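Clidus Bridge

The Clidus Bridge is a single-span stone footbridge over the lower gorge at Clidus, best known today for the diving that takes place from its parapet every October. It joins the old market quarter on the east bank with the terraced gardens on the west, and for most of its life it was simply the quickest way of getting vegetables, goats and schoolchildren from one side to the other. Older residents still call it the Ikus, after the stream that enters the gorge just above it, and a visitor asking the way may well be given directions under either name.

Construction

Very little is known for certain about the builders. Parish accounts mention payments for lime, rope and a great deal of cider, but they leave out the name of the master mason, and the page where one would hope to find it has been eaten away by damp. The local historian Marites Layug, who spent many patient winters with these papers, believed that the arch was put up in two seasons over a timber frame, and that the frame was afterwards sold to a barn owner in Enance. A barn there does contain some curved beams of a suitable size, and it is a pleasant walk to go and see them, though the link has never been proved.

The roadway rises quite steeply to the middle and is crossed by raised ribs of stone, put there to give hooves something to grip. They are kind to goats and rather less kind to anyone in smooth shoes.

Diving

Young people of the town have jumped from the bridge for as long as anybody has written about it, usually in connection with courtship or a lost bet. The earliest account comes from a travelling cloth merchant named El-Sayed, who complained in a letter that his lunch on the bank had been thoroughly soaked by "a youth of no manners and excellent posture".

The organised contest grew out of a summer swimming club run by Wilfredo Evangelista, a retired ferryman with firm opinions about pointed toes. Divers make 4 attempts each, and the best 2 are counted. The first winner was Nestor Ignacio, who entered again at the age of 72 and was cheered all the way back up the steps, having come last by a comfortable margin. Lai-ching Yang holds the record for most victories and later helped to write the rules on safe water depth, under which the contest is called off whenever the river falls below the painted mark on the west pier.

Entries are limited to 30, and places tend to go quickly, with preference given to people born in the town or married into it.

Repairs and present use

Frost loosened several stones on the upstream side, and the mason Gerardo Macaraeg was asked to reset them using lime mortar mixed in the old way. The bridge reopened to walkers on December 4, 2023, with soup served at both ends so that neither bank should feel left out. Carts and motorcycles are no longer allowed across, although bicycles may be pushed.

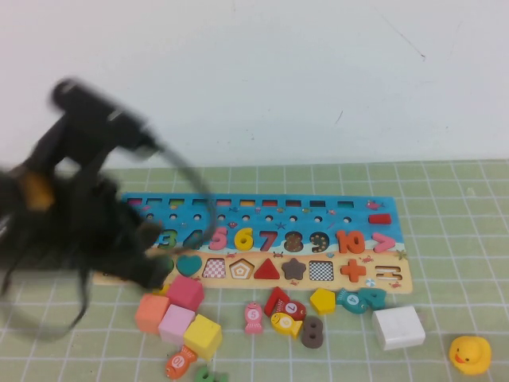
The steps down to the water are on the east side, behind the old toll house, and are closed when the river is high.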